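Produce Share Boxes: Your Questions

Thank you for thinking about joining the Teltthorpe produce share! We get many of the same questions every season, so we've gathered them up with the answers we usually give over the phone.

How big is a share?

A small share feeds one or two people for a week, and a family share feeds up to 13 if you stretch it with soup (a member tried this at a reunion and wrote us a lovely note). We currently pack 84 small shares and 53 family ones. Most have a mix of fruit and greens, and we lean heavily on apples and mandarins once November comes.

What should I do when I get my box home?

Take everything out, please, even if you're tired. Spread a plastic sheet over whatever flat place you have — a counter, a table, a bed — and sort it there. Fruit can go together in a shallow tray, and leafy things do better on a plate of their own. 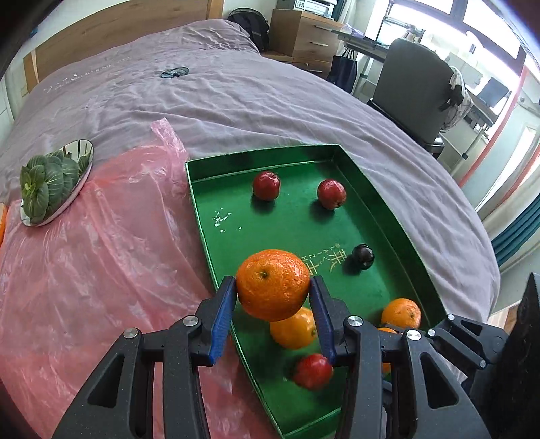 Mandarins keep nicely for a week or so at room temperature, but do pick them up one at a time and feel for soft spots. A soft one should be eaten that day or squeezed over a salad. Apples are happier in the refrigerator, away from your greens, which yellow faster in their company.

Do I need to wash things first?

Only right before you eat them. We rinse greens at the Proneck barn, and they travel better if you leave them alone after that. Bok choy likes a loose bag in the crisper drawer.

What if my kitchen is tiny?

Oh, we sympathize! Plenty of our members live in the Ortner apartments, where the counter barely holds a toaster. Any clean, covered surface will do for sorting, and a long tray is easy to slide onto a shelf afterward.
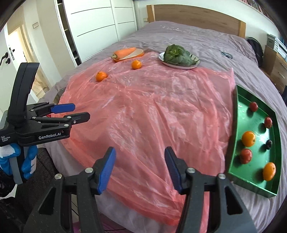 Fruit in the green tray, with the carrot and leafy greens on their own dishes.

Can I swap something I don't like?

Yes, at the Arus Street pickup table. Leave what you don't want and take something of similar size. Carrots go quickly, so come before 6 p.m. if you're hoping for those.

How much does a season cost?

A family share is $348, and you're welcome to pay in two parts. Just mention it when you sign up.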